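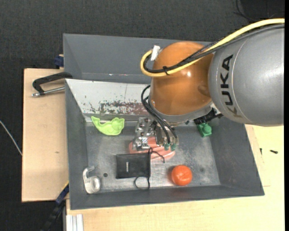
3. Mischbehälter in der Kleinteilkommissionierung

Als Mischbehälter gilt im Folgenden jeder Behälter, in dem Artikel verschiedener Form und Festigkeit ohne Fachteilung liegen. Maßgebend für die Entnahme ist die Lage der Artikel zueinander, erst danach das Gewicht. Ein flacher schwarzer Beutel, der in einem dunkelgrauen Behälter teilweise auf einem lachsrosa Gegenstand mit gerundeten, gerippten Kanten liegt, ist als Überdeckung erster Ordnung zu führen: Der obere Artikel wird zuerst entnommen. Die dünne schwarze Kordel am rechten Rand des Beutels zählt zur Artikelkontur, auch dort, wo sie über den rosa Gegenstand läuft oder unterhalb der Beutelkante eine Schlaufe bildet.

3.1 Lose Anhänge

Kordeln, Bänder und Schlaufen werden in den Stammdaten mit Merkmal A geführt. Für Artikel mit Merkmal A gilt:
- Einlagerung mit der Etikettseite nach oben
- Kordel vor dem Einlegen unter den Beutel schlagen
- keine Ablage über gerippten oder hakenden Kanten

Die dritte Regel wird im Betrieb am häufigsten verletzt. In der Auswertung zum Lager Pallier (700 Behälter, Aufnahme im August) waren 51 Behälter mit verhakten Anhängen verzeichnet. Nachgearbeitet wurde von Hand.

3.2 Füllgrad

Der Füllgrad bezieht sich auf die belegte Bodenfläche. Bei biegeschlaffen Artikeln ist die ausgebreitete Fläche anzusetzen - gefaltete Maße aus dem Lieferschein sind unzulässig. Höhere Füllgrade erfordern eine Fachteilung nach Abschnitt 4.

Übung zu 3: Erstellen Sie für den Behälter am Kapitelanfang eine Entnahmefolge für Beutel und rosa Gegenstand. Geben Sie an, welche der Regeln aus 3.1 eingehalten sind und welche sich aus der Ansicht nicht beurteilen lassen. Abgabe bei Liên Phí.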